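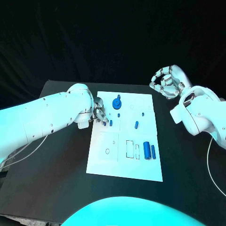
**Unit 4: When a school leaves its host town**

Reading for this unit: Onu, ch. 2; the Livov case file (Moldovan).

**4.1 Terms**

*Host*: the public authority on whose land the school operates.
*Enticement*: an offer made by a second authority before the school has given notice.
*Reception*: an offer made after notice. The line between the two is a matter of dates, and dates are often disputed.

**4.2 The Livov case**

Villum College ran its medical courses in Livov under a lease with the town council. Enrolment was 2000 at its peak. The college employed 300 local staff, and 74 landlords were registered to let rooms to students. In April the college gave notice and named Loller as its new site.

The Livov council, through its leader Aurel Marinescu, held that Loller had made its offer first. Loller replied that talks had opened only after notice was served. The lease had 20 months left to run.
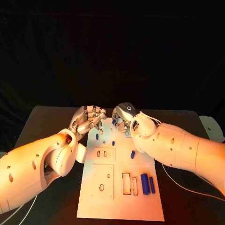 *Fig. 4.1. Two robot arms and a white board on a dark tabletop.*

**4.3 Points of law and policy**

- The lease set a notice period but no exit payment.
- Tax relief granted by Livov was not tied to length of stay.
- Neither council had a duty to tell the other of talks.
- Students part-way through a course were covered by the college's own rules, not by the lease.

**4.4 For the seminar**

Compare Coman's view (the host bears the risk unless the lease says otherwise) with Rajan's (the risk is shared where public money was spent). Bring a marked copy of clauses 6 to 9. The Lysenko case is held over to Unit 5.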